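**Ticket 882: Rover zieht an der Weggabelung nach links**

Status: offen
Gemeldet von: Ilango Rai
Gerät: Rorkora, Eigenbau, Fahrrechner mit Solum 4

02.05.2026
Auf gerader Strecke läuft die Wegerkennung sauber. An der Gabelung vor der Unterführung springt die Ziellinie auf den linken Abzweig, obwohl die Route geradeaus führt. Die Bilder liegen noch vom Februar im Log.
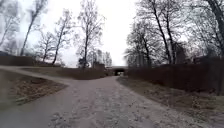 Gabelung, links der Abzweig, geradeaus die Brücke

Geprüft: Kompass neu kalibriert, Lenkservo getauscht, Reifendruck gleich. Keine Änderung. Die Segmentierung meldet für den linken Ast 93 % Weg, für den Hauptweg deutlich weniger — vermutlich stört der grobe Kies.

Zweiter Eintrag aus derselben Fahrt, wieder mit der Unterführung als Ziel:
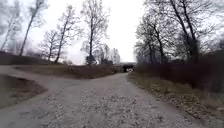

Beryl Fothergill: Ich würde zuerst die Gewichtung ansehen. Bei mir hat der Planer glatte Flächen bevorzugt, bis ich den Faktor auf 2 gesenkt habe. Der Servo war dafür nie die Ursache.

Faktor steht hier noch auf 4. Wird geändert, danach neuer Lauf mit dem alten Log.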